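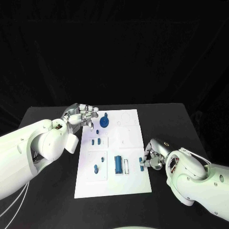
13 December 2019
Tirkari board, peg fit and layout

Board set flat on the dark table, short side toward the curtain. Stock is the white Avotwood panel, same batch as the last two. Blue parts for this layout are the gear, the pegs and one large cylinder.

Layout as set:
Gear upper left, post up. One small peg alone directly below it.
Small square panel on the left side, two pegs side by side.
Larger panel under that, two pegs, the taller rounded one lower down and the short one higher and to the right.
One peg upright near the right edge.

Fit
The right-edge hole is still tight. Opened it with 100 grit, two turns, then wiped out the dust. Better, but I would not take it further by hand. The Sirance drawing gives no tolerance for that hole and the number penciled on my copy is not mine. Noémie Perron to check whether it came from her.

The gear sits level once the post is pressed fully home. Left short, it rocks and the teeth rub the panel. Needs a shoulder on the post or a thin washer under it. Washer is quicker.

Surface
Panel joints feel flush except along the lower left, where a fingernail catches. Sanded lightly at 258 strokes (counted, so it can be repeated on the next board). Still catches. Suspect the panel is seated on glue. Lift it and scrape before sanding any more.

Curtain stays closed behind the table. Opened, it puts glare across the white surface and the joints are hard to read.

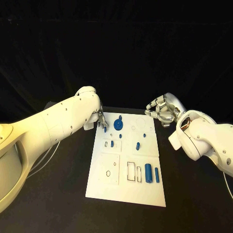
To do
Washer for gear post, try the nylon ones first.
Lift lower left panel, clean the seat, refit dry.
Ask Ghasemi for pegs from a single print run. The present set is mixed, and swapping two of them changes the fit.
Redraw the hole plan with tolerances, send to N.P. for markup.
Second board not to be cut until the plan is back, so January.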